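Lakero's sorting table is back, and it wants your odds and ends

3 min read

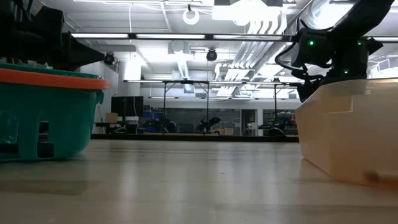

The sorting table at Lakero, with the green basket on the left and the pale bin on the right.

I stopped by the Lakero workshop one morning in July with a shoebox full of stuff I'd been meaning to deal with since we moved. You know the kind of box I mean. Curtain hooks, a bag of screws from a bed frame we no longer own, caps from who knows what (I'm pretty sure one of them belongs to a blender). I left without the shoebox and with a free tote bag, so I'd call it a good trip!

The parts swap at Lakero had been closed since spring while they redid the floor, and plenty of us on this side of town missed it. It reopened this month with longer hours and a simpler setup. There used to be a whole wall of jars, and if you couldn't tell a shelf pin from a cam lock you pretty much had to stand there until someone took pity on you. Now it's a basket and a bin. Things that still need sorting go in the green basket with the orange handle. Things that have been checked and can go home with somebody go in the see-through-ish plastic bin across from it.

"People kept walking off with the stuff we hadn't looked at yet," Bleddyn Pritchard told me. He's run the swap for 3 years and picked the basket himself, mostly for the color. "I wanted one you could point at from the door."

Carys Griffiths handles the other end of it, matching parts with people who've asked for them. Her request list is taped up by the sink and it's a fun read. Somebody wants a single drawer knob from the old Cloretti line, in cream. Somebody else needs 2 rubber feet for a stool and has underlined "2" so hard the pen went through. I checked my shoebox for the knob, no luck, but I did have rubber feet, and Carys crossed that one off while I was still digging for the rest.

The swap is free either way, whether you're dropping off or picking up. If you want to chip in, a bag of mixed hardware goes for 50 cents, and the money goes toward new shelving in the back. Last year the swap passed along 1690 pieces, according to the tally Bleddyn keeps in a spiral notebook, and he's hoping to beat that even with the months they lost.

A few things they can't take: batteries, light bulbs, anything with a blade, and paint. Electrical cords are okay if they have both ends. Please shake the crumbs out first (this came up more than once while I was there, and I did feel a little guilty about my shoebox).

Lakero is on the Flisa side of the footbridge, in the same building as the Gape frame shop. Use the side door, the front one sticks. The swap opens at 10 a.m. and runs until 4 p.m. through the end of August, and Carys says early afternoon is the quietest time if you've got a big box to go through. I'm heading back soon with the kitchen drawer.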